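Kitchen Assistants Wanted, Dekerach Community Meals, Honinbridge

Posted May 10, 2011

Dekerach is hiring 2 kitchen assistants for its weekday lunch service in Honinbridge. We cook for 200 people a day, mostly older residents and families with school-age children. Meals go out by van or are eaten in our dining room on Pathak Street.

The job is mainly prep work: washing and peeling vegetables, cutting them to size, portioning, labeling and cleaning down. You will work under the head cook and follow a set weekly menu.
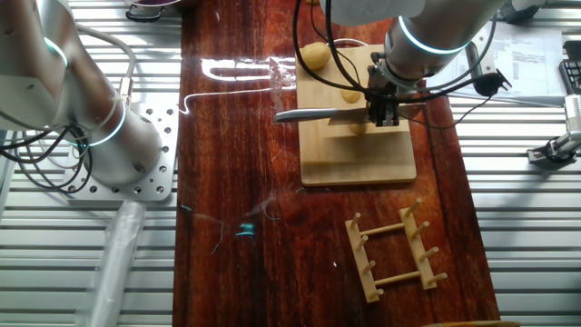 Hours are 7:30 a.m. to 1:30 p.m. Pay is $1,010 every two weeks before taxes. Work starts in August, and the first week is paid training.

You should be able to stand for most of a shift and lift a full stockpot with help. Kitchen experience is useful but we will train the right person. A food handler card is required by your start date. If you don't have one, we pay the fee.

Soups and stews are on the menu most days, so expect a lot of potatoes, carrots and onions.

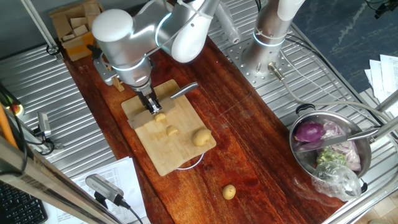 Uniform shirts and lunch are provided. You need your own closed, non-slip shoes. Parking is free behind the Zurar building, and the bus stops across the street.

To apply, pick up a form at the front desk or leave a resume with the names of two references. Applicants chosen for interview will be called by phone.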